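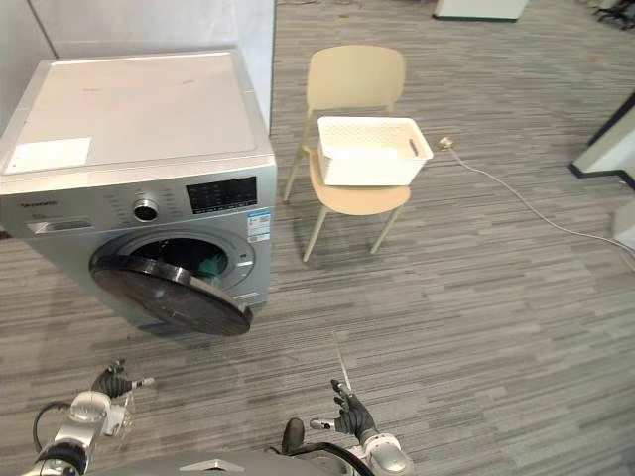
The washing machine with its door open and the basket ready on the chair.

LAUNDRY CORNER: A FEW CHANGES

The shared washing machine is open to everyone in the building again from 12th September. The charge goes up to 28 tokens for a book, which you can get from Gwendolyn Iwasaki at the Ultarell desk. Old tokens from April are still good.

Please use the white lattice baskets and put yours back on the chair when you have finished. Several have wandered off upstairs, and Riaan Van Wyk would like them returned, no questions asked. Check the drum before you leave – the odd T-shirt gets left in there and ends up in lost property, Room 19.
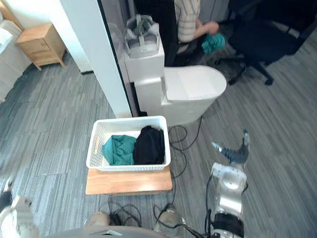

Folding is best done sitting down if you have a full load. Keep dark things to one side of the basket and colours to the other, and put anything heavy in first. If a basket has to go on the floor, stand it on a board so the bottom stays clean.

Powder goes in the drawer at the front of the machine, top left. Liquid is fine too, but no capsules please. Anyone who finds a fault should ring extension 108 and leave the machine switched off until Riaan has looked at it.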